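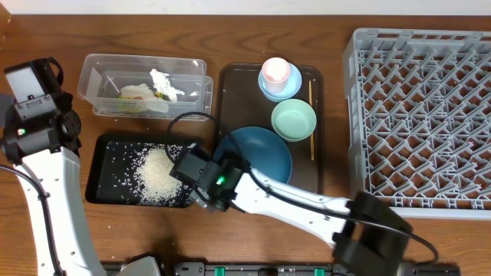 Two arms, two green lights and a tray of rice on the Tillport bench.

I dropped in on the Tillport workshop just after 8 in the morning, expecting to write a quick bit about rice. I ended up spending most of my visit on the floor with a torch in my mouth, looking at cable clips. So here's the news: the two-armed bench is running again after its May service, and the left arm has finally stopped sulking.

If you haven't been following along (fair enough!), the bench is a pair of white arms at a wooden table, and the job is kitchen stuff. Dishes, trays, racks, rice. The arms have black grippers and the little status light on each one is what everybody looks at first. Green is good. For a fair chunk of autumn the left one wasn't green very often, and it had the annoying habit of dropping out halfway through a reach and then behaving perfectly the minute somebody came over to see.

Raed Bataineh looks after the bench, and he let me hang around while he went through the whole thing. His first guess had been the gripper itself, so he'd already swapped that with the spare. No change. Then he blamed the controller, which meant a long evening with the logs and a cold meat pie. The fault was in the cable. It had been tied down too tightly near the wrist, and every time the gripper rolled right over it was tugging on its own plug. You could barely see it move. He showed me with his thumb on the connector and I still had to ask him to do it twice.

The fix was pretty low-tech. New cable, a bigger loop of slack over the top of the gripper, and the rest led down the outside edge of the arm where it can't get pinched in a joint. The right arm got a bit more slack as well while he was at it, so its cable now goes up in a proper arc and over whatever is on the table. It looks untidy, I reckon, and I told him so. Raed said he'd had tidy and he didn't care for it.

After the cables came the bolts. Every screw on both arms gets checked with the torque driver at service time, and then the base fixings on the rail at the front of the table. One on the left base had backed off by close to a quarter turn. He wrote that on the sheet, underlined it, and went off to find the threadlocker (someone had put it in the fridge, next to the milk).

Then it was back to calibration. Both arms go to their home position, then each tip is brought to the same marks on the table and the difference gets written down. The right arm was fine first go. The left took four tries, and I'll admit I went and made a cup of tea during the third one. By the time I got back he'd got it where he wanted it and was laying out the table.

That's the bit I'd come for. The rice goes in a black tray with a raised rim, uncooked, and it gets absolutely everywhere. The dishes sit beside it on a brown serving tray, a pink-and-white cup on its saucer, a small green bowl, a blue plate, and there's a grey rack off to the right. Raed likes to test with the table properly cluttered. His view is that any arm can look clever on a bare bench, and a cable that's going to snag will snag on a cup.

Rice is also a maintenance headache, as I learned. Grains get into the gripper fingers and down behind the rail, and a couple had worked their way under the left base. There's now a soft brush hanging on a hook beside the bench and a rule that it gets used at the end of every shift. I asked whether the rule was being followed. I got a look.

For the people who like numbers, the bench had done 1,787 cycles since the last full service when it came in for this one. The sheet used to call for a service at 2,000, and Raed has asked for a short cable inspection every 300 cycles on top of that. It's only a few minutes with a torch and a thumb, he says, and it would have saved him the pie evening.

The old cable is in a zip bag on the shelf if anyone wants to see where it had worn. I had a look and the mark is tiny, just a shiny patch near the plug. Raed wants to hang on to it to show new starters.

The bench is open for bookings again from this week, mornings first. If you're on the late slot, please use the brush, and put the threadlocker back in the drawer.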